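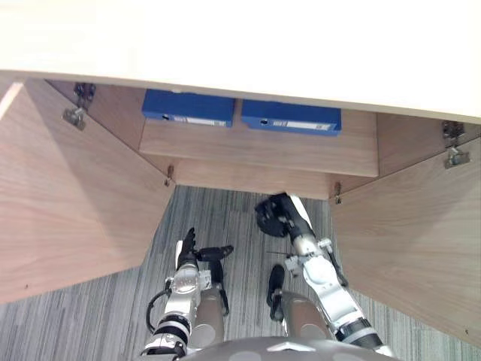 ## Eating enough salt (yes, really)

So I've been cutting back on salt for most of my adult life. My mom never kept a shaker on the table, and I carried that right into my own kitchen in Jondgate. Then in July I started reading labels properly and wrote down everything I ate for one day. My sodium came to 2,440 milligrams, and I hadn't salted a single thing!

Most of it was bread. Bread and a can of soup, plus the Temo crackers I keep at work and eat by the handful around three in the afternoon. 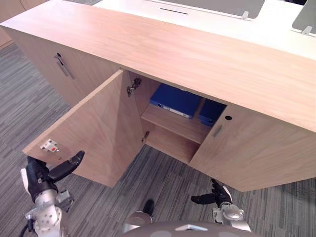 ## What I changed

First I swapped the soup. The Kulance tomato one is my favorite and I'll miss it, but I make a pot of lentils now and freeze it in small tubs. I salt it myself at the end, just a pinch or two, and it tastes saltier than the can ever did. My friend Finn Lenz says that's how his whole family cooks, and he looked at me like I was a bit slow for asking.

The crackers got swapped for plain peanuts. They have 400 fewer milligrams over a normal afternoon (I eat a lot of crackers, okay), and they keep me full until dinner.
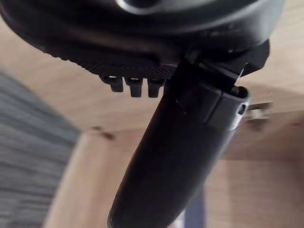 Bread is the hard one. I tried two bakeries and neither could tell me what was in a loaf, so I've been baking on my days off - badly, but it's getting better. The second loaf rose at least.

I did the whole count again last week and got 1,502. I do put salt on my eggs now, and on tomatoes, and I enjoy it a lot more than I ever enjoyed it in a cracker. If you're on blood pressure pills or anything like that, ask your doctor before copying me. Lentil recipe next time, once I've worked out how much cumin is too much.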